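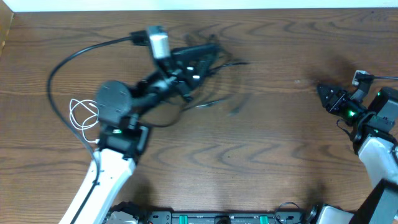
3.2 What ends up on the table

I came to this part of the study thinking people would mostly tell me about drawers. They did talk about drawers (Marisol Villca has one she calls the swamp), but the cord question kept sliding back to the table, so the table gets its own section.

We asked 50 households in Amorlow to leave their charging cords alone for 17 days and write down where each one was at bedtime. I loved reading these diaries! People are so frank about their mess. One man kept a whole page on a lamp cord he'd been meaning to shorten since April.

Figure 4. Thin cords on a wood-grain tabletop. The white one lies in an irregular tangle of overlapping loops, with a small white connector at its lower end.

The white cord in Figure 4 is what Kamran Mengal and I ended up calling a "nest" – loops lying over loops, no tie, no winding. We coded a cord as a nest whenever it crossed itself more than twice, and as a "coil" if the loops followed one another in the same direction. Kamran wanted a third group for cords folded in half and dropped, and after a long afternoon with the diaries I gave in (he was right, there were plenty).

What surprised me was how little the nests bothered anyone. In the diaries, 11 households used the word "tidy" for a table that had at least one nest on it. Oda Fagerlund found something similar with sewing thread, and I'd like to borrow her term, "settled clutter," for the rest of this paper. Section 3.3 goes back to the drawers, swamp included.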